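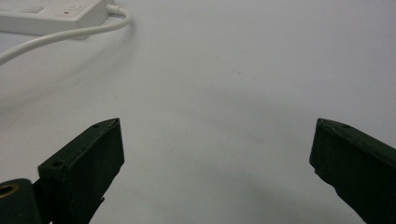
White tabletop with a power strip in the corner.

About Us

The Matosen Center for Design Research is part of Harkbridge College. We opened in December with 2 research groups and now have 16 members, including staff and graduate students. Our work covers public displays, sound and the way people read information in shared spaces.

Our first large project, Grokstead, turned 199 old town maps into a walk-through exhibit. It was shown in the college library and drew 2,000 visitors.
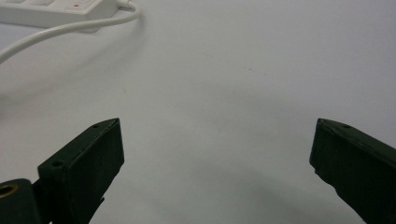 Power strip with its small red light on.

We teach two courses each year – one on exhibit design and one on working with archives. Both are open to students from any department.

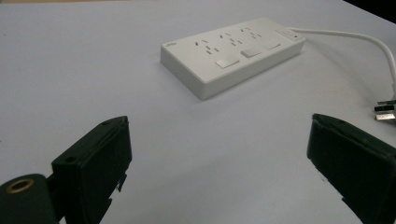
Local museums and libraries can also ask us to help plan a display. We do not charge for a first meeting, and most projects are planned one term ahead.

The center is on the second floor of the Paul Building. Visitors should sign in at the front desk.

Page updated July 2019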